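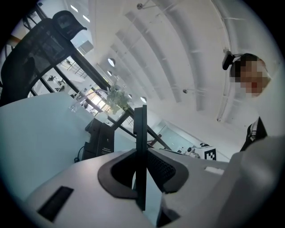 The Clinthorpe is a felt table pad, meant to lie between a tablecloth and whatever you paid too much for underneath it. It has no pattern and comes in two colors, oatmeal and a gray we failed to name. Once the cloth is on, you won't see it again until laundry day. We think every table deserves one, but pale tops deserve it most. Take a white one like the table top in the photo, with that faint bluish sheen running across it: a surface like that keeps a full diary of every hot mug, dropped fork and homework session, and leaves the diary open for guests.

Stock status: oatmeal in stock in all sizes, gray in stock except large round
Ships: rolled on a cardboard tube, never folded
Last updated: Oct 20, 2024

What you get

One pad, cut to size, with a bound edge. One card of care instructions, which repeats most of what is written on this page in smaller type. The tube is yours to keep, and children seem to prefer it to anything we sell.

What it does

It takes the clatter out of plates. If you've eaten at a hard table with a thin cloth on it, you know the sound, and if you've eaten there with a family of five you've probably stopped hearing it, along with a few other things. Felt soaks up most of it. People write to us about the quiet more than they write about the protection, and we didn't see that coming.

It also keeps the cloth from sliding. The underside is brushed a little rougher than the top, so it grips the table without glue, rubber dots or suction. A toddler with real determination can still clear the table, but he'll have to work for it.

Heat: the pad will handle a serving bowl or a warm plate. It will not handle a casserole dish straight from the oven, and neither will your tablecloth. Use a trivet.

Spills: the felt slows a spill down. A splash of water will sit there long enough for you to find a towel and assign blame. A full glass of red wine will go through if you leave it overnight. We tested this at an office party without planning to.

Two weights

Standard is 400 grams per square meter. It's right for everyday use and for tables where the cloth has to hang nicely, and it drapes over the edge without making a ridge.

Heavy is 600 grams per square meter. Choose it if you have glass or a high-gloss finish, or if you play dominoes with people who slam them. Heavy is stiffer, and it needs a day or so lying flat before it forgets the tube. The corners go last. A few cookbooks will speed things up, and it's nice for the cookbooks to be used.

If you can't decide, buy Standard. It's cheaper, and most of the people who ask us which one they need have a table that would be fine with either.

Materials

Both weights are a wool blend made for us by Özkan, a mill that was felting hat bodies long before anyone called about tables. The binding is cotton tape. It is sewn on, since the glued version we tried in the early days came off in long, satisfying strips.

New wool smells slightly of sheep. This fades in a week. Some customers miss it.

Measuring your table

Measure the top itself, not the cloth you use on it. Then measure it again with the leaf in, if there's a leaf, and be realistic about how often the leaf comes out. We cut the pad a finger's width smaller than the top on every side so the binding doesn't peek out under a short cloth. You don't need to subtract anything. Please don't subtract anything. If you subtract and we subtract, you end up with a very nice placemat.

For round tables, we need the distance straight across the widest part. For ovals, we need length and width, plus a paper template if the oval is more of an opinion than a shape. Old kitchen tables are often not square – trace those too.

Care

Vacuum it with the soft brush when you change the cloth. Dab spots with cool water and a little dish soap, then let it dry flat. Machine washing turns a Clinthorpe into a much smaller and much thicker Clinthorpe, and we can't turn it back. Dry cleaning is fine. Cats are fine with it too, which is its own problem.

Store it rolled. If you've thrown out the tube, wrap it around a pool noodle.

How it compares

Our other pad, the Grillero, is for outdoor tables. It's synthetic, it dries fast, and it has a grid of small holes so rain can pass through on its way to your shoes. It costs less than the Clinthorpe and doesn't feel as nice. Please don't put it on a dining table and then write to us about how it feels.

The vinyl pads you can buy at a hardware store will stop liquids completely, which wool won't. They can also stick to some finishes in warm weather. If spills are your main worry and you have a tough table, vinyl is a sensible choice and you can stop reading. We'd sooner lose the sale than get the email.

Returns

You have 30 days to send back a stock size, for any reason, as long as nobody has eaten on it. We can tell. Custom sizes can't be returned unless we cut them wrong. That does happen now and then, and when it does we pay for the shipping and feel bad for the rest of the afternoon.

Questions we get

Can I use it without a tablecloth?
You can, and it will look like a pool table that has given up.

Will the color show through a white cloth?
Oatmeal won't. Gray will, a little, under thin linen.

Is it safe on a freshly oiled table?
Wait until the oil has cured, however long the can says. Felt put down too early will leave fuzz behind.

Can I cut it myself?
Yes, with sharp scissors, but you'll lose the binding on that side. The raw edge won't unravel. It will just look homemade.

Do you sell samples?
We do, in both weights and both colors, each the size of a coaster. Many people order them once and go on to use them as coasters.

Why has the price gone up?
Wool went up in May and we went along with it.

About Stodwood

Stodwood is a small workshop with one long cutting table, which is padded. We've sold almost 4,000 Clinthorpes, every one of them now hidden under something else. Orders placed before noon are cut the same day, and custom shapes take a week longer. To send a paper template, fold it however you like and write your order number on the side that faces up.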